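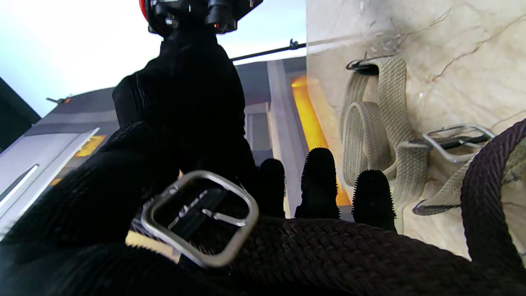
How to measure for a belt and add a hole at home

Belt sizes confuse people because they don't match pant sizes. A belt sold as a 36 usually measures 36 inches from the buckle end of the strap to the middle hole, so someone in size 34 pants will often need it.

Finding your size

Take a belt that already fits. Lay it flat on a table and measure from the point where the strap meets the buckle to the hole you use most. Don't include the buckle or the tip. Write the number down in inches and in centimeters, as some shops list only one.

If you have no belt to measure, run a tape through the loops of the pants you plan to wear it with. Keep the tape snug but don't pull.

Woven and braided belts

A loose braid needs no holes, and the prong goes through wherever you like. Tightly woven webbing is different. Punching it cuts the threads, and they will fray unless you set a metal eyelet. For webbing I would sooner shorten the strap at the buckle end and leave the rest alone.

Adding a hole in leather

You need a rotary punch, a ruler, a pencil and a scrap of thick cardboard. I use an old Brudura punch that cost me 8 dollars secondhand.

1. Measure the gap between two existing holes. One inch is common.
2. Mark the same gap on the back of the strap, centered between the edges.
3. Turn the punch to the tube that just fits an existing hole.
4. Put the cardboard behind the leather and squeeze hard – then twist a little before you let go.
5. Trim any loose fibers with small scissors.

Test the size on a scrap first if you can. Going up a size later is easy.

Olga Peñalver wrote in to ask about bonded leather. It can be punched, but it tears sooner, so stay at least an inch from the next hole.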